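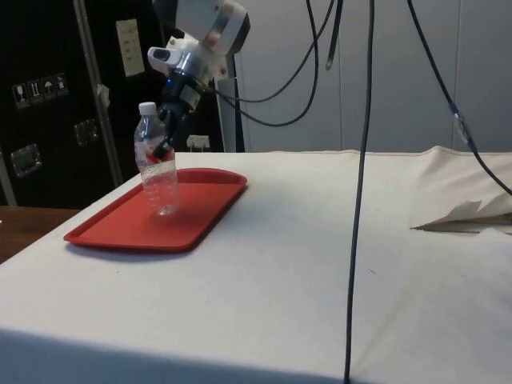
Asked by benchnotes_42 on 4 April 2025

Arm drops water bottle during tray pick and place, no fault shown

We have a Trindeo arm with a two-finger gripper, and the job is to stand a plastic water bottle on a red tray. It ran 179 cycles without trouble. Since then it has been letting go early. The bottle falls over, the controller reports a completed pick and the arm goes off to do the next move with nothing in the fingers.
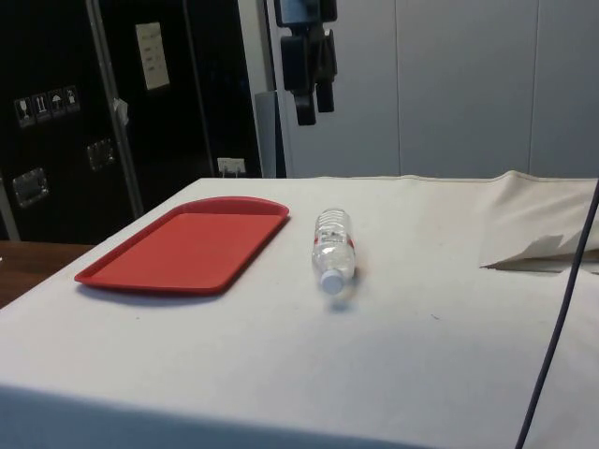 I have restarted the controller and taught the pick position again. Grip force is at the default. I also swapped the bottle for a new one and got three good cycles before the next drop. There is nothing in the log except code 559, which the manual lists as "information only". Is this the gripper or the program? I would like to know before I pay for a service visit.

2 answers

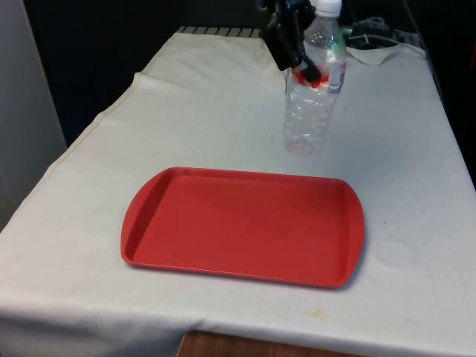 Answer from Floltine_user | 6 helpful votes

Code 559 on ours meant the fingers had closed further than the taught width. It does not stop the program unless you tell it to. Thin bottles give way when squeezed, so the gripper reaches its force, thinks it has a firm hold, and then the plastic moves. I would do this:

1. Stop the arm and use the proper stop before you reach in. Do not pick up a fallen bottle while the program is paused between moves.
2. Lower the grip force a step at a time.
3. Add a width check after the grip and another after the lift. If either is out, stop the program.
4. Look at the finger pads. Ours had gone shiny and we replaced them with the Harms ones.

The third step matters most. An arm that carries on after losing its part is a safety problem as well as a nuisance – ours came down on a bottle lying on its side and bent a finger.
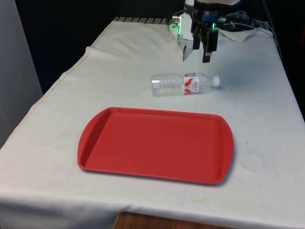

Bottle on its side, tray empty.

Answer from gantry_again

Had the same thing last June, it was the cable. Wiggle it and see. If the code goes to 799 it is definitely the cable. Otherwise no idea, sorry.

Related questions
Trindeo gripper will not open after emergency stop
Harms finger pads – which glue?
Gimidau controller loses taught positions overnight
Setting a width check on an older Floltine gripper
Arm slows down near the end of its reach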